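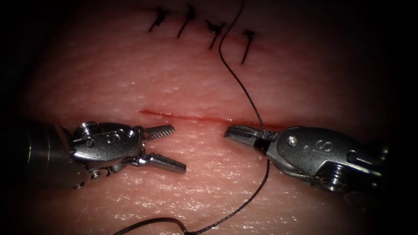 **Pestier bench suturing kit, with the Vellodard rule book**
Price paid: $400 for the kit with the rule book included. Extra pads are sold separately.

Pestier sells this as a practice kit for robotic suturing, but the pad is the smaller part of what you pay for. Most of the value is in the binder that comes with it, a 118-page set of bench rules written by Vellodard. The rules cover how to set up, how to hand a needle from one instrument to the other, when to stop, and what to write down. You can use the pad without the binder. I would not buy the kit that way, as there are cheaper pads.

I run the bench sessions at a small training lab. Our learners already know how to suture by hand and are getting used to doing it with two wristed instruments on a console. We had our own house rules before this, three pages in a plastic sleeve, and they had grown by argument over the years. I wanted something written by people who had thought about it from start to finish. We have been on the Vellodard rules since October.

## What comes in the box

- One pad with its base tray
- A spray bottle for keeping the surface damp
- The binder, tabbed by chapter
- A pack of blank session sheets
- A laminated card with the short rules

No instruments, needles or thread. The box says so in fairly small print and one of our learners was surprised by it. You need your own platform and your own consumables, and the binder is written so that it doesn't matter much whose platform it is.

## The pad

The pad is a pale, rubbery sheet with a fine texture. It holds stitches well. When you pull a throw down too hard, the edges pucker and stay puckered long enough for you to see what you did, which I like in a teaching pad. It tears less than the Sterkberg one we used before.

The shine is a mixed blessing. A damp pad gives bright specks all over under the endoscope light, and a learner has to find the needle tip among them. Pestier says to mist lightly and wipe. We found that two sprays and one wipe is the right amount on our bench. Your lights may be different.

The red line along the cut is easy to see on a fresh pad. On the parts where the edges sit close together it can be faint, and new learners sometimes start their bite too far to one side. The binder tells you to say out loud where the line starts and ends before placing the first stitch. I thought that was fussy. I have stopped thinking so.

## The rules on handling the needle

Chapter 2 is the best part of the binder and the main reason I would recommend the kit. It has the rules I would want any lab to have, in plain words:

1. The needle is held or it is parked. It is never left lying on the pad while an instrument moves.
2. The free instrument stays in view. If it leaves the view, the other one stops.
3. Jaws that are holding nothing stay open above the surface until they are needed, and do not rest on the pad.
4. Before a pass, say which hand is giving and which is taking.
5. Do not let go until the taking hand has closed.
6. Pull thread in a line away from the finished knots.

Rule 3 caused some debate with us. Gilberto Flores, who teaches the other half of our sessions, was trained to keep empty jaws closed, on the grounds that closed jaws snag less. He has a point, and the binder gives the other side fairly in a note. We went with the written rule so that everyone on the bench does the same thing. Gilberto still thinks it is wrong for tight spaces and he marks it on the session sheet.

Rule 6 sounds simple and is the one people break most. With three or four interrupted stitches already tied, there are cut tails standing up off the pad, and a long working thread likes to find them. The binder asks you to look at the whole length of the thread before each pull, from the needle back to wherever it leaves the view. A thread that runs out of the picture at the top is treated as one you cannot vouch for. You stop, widen the view, and look. It takes a moment and it has saved us a good many snags.

There is also a short section on close views. When you bring a camera in tight on a driver with the needle in its jaws, the shaft and the near folds of the pad go soft and the shadow of the housing covers part of the work. The advice is to use the close view to check the grip and the needle angle, then back out before moving anything. It also says to check for the second instrument before you start, even if only its tips show in a corner.
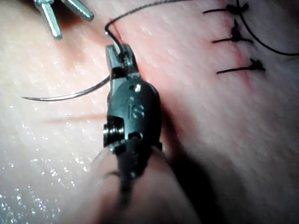 ## The rules on stopping

Chapter 3 covers stop conditions, and here the binder gets a bit heavy. There is a table that runs over four pages with every reason to halt, who may call it and what is done next. Most of it is sensible. Anyone at the bench can call a stop. The person at the console takes hands off before speaking. Nobody reaches over the pad while the arms are powered and following.

What I don't like is that the small stops and the big stops are in the same table with the same typeface. A twisted thread and a hand inside the work area should not look alike on the page. We copied the serious ones onto a separate sheet in larger letters and taped it to the console. The laminated card from Pestier tries to do this job but the print is too small to read from a seat.

Sessions are capped at 60 minutes by the rules, with a break before the next one. That is shorter than we used to run. It costs us some bench time in the day and I am not sure the number is right for experienced people, but for beginners I think it is. Their work gets sloppy late in the hour and they don't notice.

## Record keeping

The session sheets are good. One side is for the setup: pad number, instruments used, lives left on each instrument, light setting, who is at the console. The other side is a simple drawing of the pad where you mark each stitch as it is placed, and any stop.

Yaneth Yupanqui keeps our records and she had two complaints. The pad number is printed on the tray and not on the pad, so if a pad is moved to another tray the record is wrong. And there is no box for which camera was used, although the rules ask you to keep footage. She writes the camera in the margin. She also photocopies the sheets on yellow paper, which I mention only as the ones in the box are white and get lost on our desk.

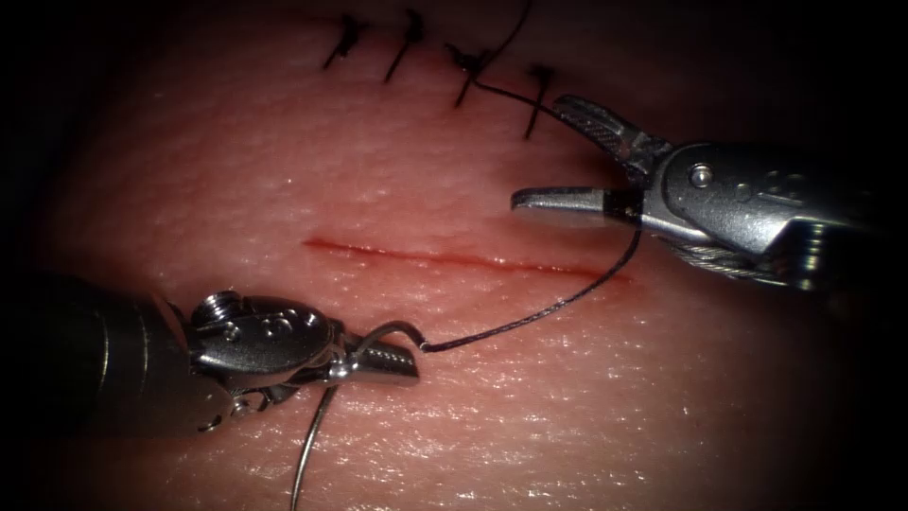 *Needle in the left instrument, right jaws open. The lower cut has not been stitched yet.*

The drawing side is useful for pads with more than one cut. You can finish one line, leave it in place and start the next, and the sheet makes you note which line you are on. The rules want a clear strip left between the two so that tails from the first don't get pulled into the second. On the Pestier pad there is room for that.

## Compared with what else we have tried

**Sterkberg pad and guide.** Cheaper, and the guide is free, but it is a guide to technique. It has almost nothing about two instruments sharing a space, and nothing about stopping. The pad splits at the ends of the cut.

**Villca bench set.** This one cost us $625 and has a nicer tray with clamps that hold. The rules are short and clear and would fit on a wall. They leave out record keeping. If you already have good records, I would look at Villca before Pestier.

**Our own three pages.** Free. Nobody outside the lab could follow them.

## Things to know before buying

- The binder is written for supervised practice on a pad. It says on the first page that it does not replace the instructions for your platform or your site's own safety rules. Take that seriously. We had to change two of its steps to match our platform manual.
- It assumes two people at the bench, one at the console and one beside it. If you train alone, much of chapter 3 won't work.
- The index is poor. "Handover" and "pass" are listed separately and point to different pages.
- Updates are sent by mail as loose pages. We have had one so far, a correction to the table in chapter 3.
- The tray feet slide on a smooth bench - put a mat under it.

## Rating

Four out of five for the rules, three out of five for the pad. I would buy the kit again for a lab that is starting out or that has rules only in people's heads. For a lab that already has written rules and follows them, try to borrow the binder first and read chapter 2.

I have written to Pestier about the pad numbers and the missing camera box. They replied that both are on the list for the next printing. I'll add a note if a new set of sheets turns up.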